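克拉登机器人社团例会纪要
八月 下午四点
记录：Nadiia Maksymiv

出席的有指导老师 Svitlana Pasichnyk、社长 Ye-seo Cha、Florêncio Rebelo、Felista Owino，还有我自己和几位新来的低年级同学。Felista 从家里带来一大盒芝麻饼，大家边吃边等投影仪预热，所以比原定时间晚了几分钟才开始，不过气氛很好，新同学也因此有机会把名字都报了一遍。

一、上次纪要
Ye-seo 把上次的纪要念了一遍，Florêncio 指出其中把他负责的“路径规划”写成了“路径规则”，已当场改正，向他道个歉。其余内容大家没有意见，通过。

二、布鲁肯特杯仿真组的准备情况
这一项谈得最久，也是大家最关心的。Ye-seo 先介绍了今年的赛制：仿真组在虚拟厨房里完成任务，每队正式提交10次运行，每次限时22秒，取全部成绩的平均值。Svitlana 老师提醒大家，平均值意味着稳定比漂亮更要紧，去年我们有一次跑得特别顺，可是另外几次把杯子碰倒了，总分就被拉了下来，想起来还是有点心疼。

接着 Florêncio 演示了他这一个月做的“取杯子”任务。他把下降这一段拆成了两步，先到杯子上方停一停，再慢慢往下，夹爪张开的宽度也重新调过。他讲得很细，从坐标系讲到关节限位，中间还在白板上画了两张图，新同学听得很认真，也问了不少问题。 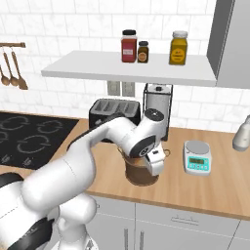 仿真厨房中的取杯子任务，白色机械臂的夹爪已降到棕色马克杯上方。

Felista 问，杯子的把手朝向如果每次都随机，夹爪的手指会不会撞上去。Florêncio 说他目前只试过少数几个方向，还不敢打包票。讨论之后决定由 Felista 写一个小脚本，自动生成20种不同的摆放角度，跑完以后把失败的那些单独存下来，下次一起看回放。Svitlana 老师很赞成，还补充说，失败的记录千万别删，写技术报告的时候最用得上。

有位新同学提出，台面左边就是灶台，机械臂经过那里算不算犯规。Ye-seo 翻了规则，里面只写了不得碰撞物品，没有提到从上方经过。为了稳妥，她会写信去问主办方，收到答复后发在群里。这个问题提得真好，大家都给他鼓了掌。

关于背景里的厨房用品，我建议碰撞检测要把烤面包机和咖啡机也算进去，现在的程序只考虑了台面和杯子。Florêncio 同意，他会先用简单的长方体代替，等跑通了再换成精细的模型，免得电脑室那几台老机器又卡住。

三、分工
提交前的分工商定如下：Florêncio 继续负责抓取动作和碰撞检测；Felista 负责测试脚本和数据整理；Ye-seo 负责与主办方联系，并写技术报告的前半部分；我写后半部分，顺便校对全文。新同学两人一组，轮流看回放做记录，不熟悉软件也没关系，Felista 愿意提前半小时到，手把手教大家安装。

四、与斯科斯特内斯中学的交流
Svitlana 老师转达了斯科斯特内斯中学机器人队的邀请，他们想和我们打一场友谊赛，每队出4名队员。大家都很有兴趣，只是时间离提交日期太近，Ye-seo 担心忙不过来。最后商定请对方把日子往后挪一挪，老师去回信，语气尽量热情些，别让人家觉得我们不想去。

五、其他事项
电脑室靠窗那台机器的显卡风扇声音很大，老师已经报修，修好之前请不要用它跑长时间的仿真。上次借走转接头的同学请尽快还回来，抽屉里只剩一个了。Felista 的饼干盒落在讲台上，我先替她收着。

会议于下午五点半结束。下次例会仍在电脑室，请各位带上自己的笔记本，Felista 的测试结果会作为第一项讨论。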